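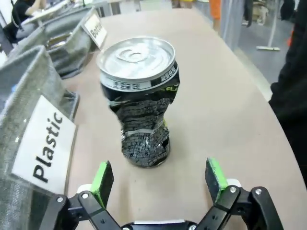
*A crushed drink can on a tabletop. Draldale does not charge a deposit on cans.*

# Draldale should put a deposit on cans

Last July the town of Draldale sent a leaflet to every household asking us to recycle more. It was printed in color on heavy paper and it told us to rinse our cans, flatten our boxes and think of the next generation. I kept mine on the fridge for a while. I doubt it changed what a single person on my street did with a can.

I have lived here for 27 years and I have seen four of these campaigns. Each one assumes that people throw cans in the trash out of ignorance. My neighbors are not ignorant. They know a can is metal and that metal can be melted down. They also know that the recycling bin is picked up every other week, that it fills up fast, and that the trash bin is right next to it. A can thrown in the trash costs them nothing.

Humden, across the river, put a ten-cent deposit on cans and bottles six years ago. My sister lives there. Her kids take a bag down to the store on the corner and come home with a few dollars. When somebody drops a can at the ball field, another person picks it up before the game is over. I coached on that field for two seasons and I coached on ours for five, and the difference along the fence is plain to anyone who walks it.

The grocers here are against a deposit, and their complaint deserves a fair hearing. Ilari Huttunen runs Ojala, the small market on Mill Street. He told me the store has one back room and it is full. A return machine would have to go where he now keeps the onions and the dog food. He also worries about sticky floors and wasps in summer. "I sell the stuff," he said. "I don't want it all back."

He has a point. A big store like Jilow can give up part of a parking lot and never miss it. A shop the size of Ojala can't. So the rule should leave out any store with less than 2,000 square feet of floor, and the town should open a return site of its own at the old bus garage, which has a roof, a drain and a wide door. Stores that do take returns should get a handling fee for each can. Humden pays one, and the stores there stopped complaining after the first year.

The other objection I hear is that a deposit is a tax. I don't agree. You get a tax back only if you overpaid it. You get a deposit back by returning the can. A person who drinks a case of soda and brings the case back has paid nothing extra. A person who tosses the cans out of a truck window has paid for somebody else to pick them up, and I have no trouble with that.

There is one group I do worry about. Some older people in the apartments on the hill don't drive, and carrying a bag of empties on the bus is no small thing at 70 or older. The town van already stops there for the grocery run. It could take the bags too.

The council has put the subject off twice. It is on the list again for the fall, below the new sign for the library. I would ask them to move it up. The money for the next leaflet could go toward the first machine.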